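Shop > Reviews > Kitchen > Ice cream makers

Home Reviews Recipes Forum Search

Jindby 32 ice cream maker: six months on 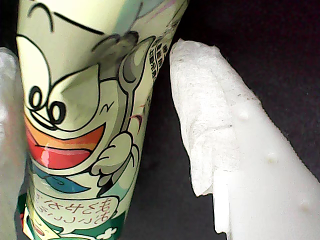 Manolis Christodoulou: Had mine since the spring and I'd knock a star off for the noise. My wife makes me run it in the garage. Otherwise no complaints, the vanilla is better than anything in our shops.

Yes to the noise, will get to that. Bought mine in June, full price, Drallton had it at 100 and wouldn't budge. Recipe booklet in the box, thin, half of it warnings.

First the bowl. Has to go in the freezer the night before. They say eight hours, mine wants more like twelve or you get soup. Takes up a whole drawer. If your freezer is the little box at the top of the fridge forget it, won't go in, measure first. I didn't measure. Had to eat a lot of peas that week.

Churning. Booklet says 32 minutes. Plain custard base, fine, done by then and quite stiff. Anything with fruit in takes longer and the motor starts to labour, sort of a groan. Raspberry never got past milkshake the first time, my fault, put the puree in warm. Chill everything. Chill it again.

Lid is the weak point. Two little tabs and one went white at the bend by August. Not snapped yet. Rang Kondico about a spare and got a very nice girl who said they dont sell the lid on its own, only lid and paddle together, so that's that until it goes.

Noise: like a hairdryer in a bucket. You can't have the telly on in the same room. Evanthia Stergiou on the forum stands hers on a folded towel and says it helps. Tried it. Helps a bit. Keep the towel away from the vents obviously.

Cleaning is easy, I'll give it that. Bowl wipes out with warm water once it has thawed, never the dishwasher. Paddle has a groove down the back where cream sits and goes off, get an old toothbrush in there.

Results then. Vanilla very good. Coffee the best thing I've made in years. Chocolate a bit grainy, think thats my cocoa. Lemon sorbet superb but eat it the same day, by the next morning it's a brick. Pistachio not worth the cost of the pistachios.

Compared with the Tsakiris, which I borrowed off Tamsin Lindgren for a weekend: that one has its own cooling so no bowl in the freezer, and you can do batch after batch. Smoother too. But it weighs a ton, lives on the worktop for good and costs 562. For a family that wants a tub at the weekend I can't see it.

Capacity, forgot that. Enough for 5 decent portions, less if you have teenagers. Don't fill past the line, it climbs up the paddle and out of the hole in the lid. Ask my worktop.

Would I buy it agian? Yes but in a sale. Worth waiting for, the colours nobody wants go cheaper. Four stars, would be four and a half with a proper lid.

Updated 2005-12-27: other tab has gone white now as well.

Contact us | Copyright Drallton Kitchen Reviews | Back to top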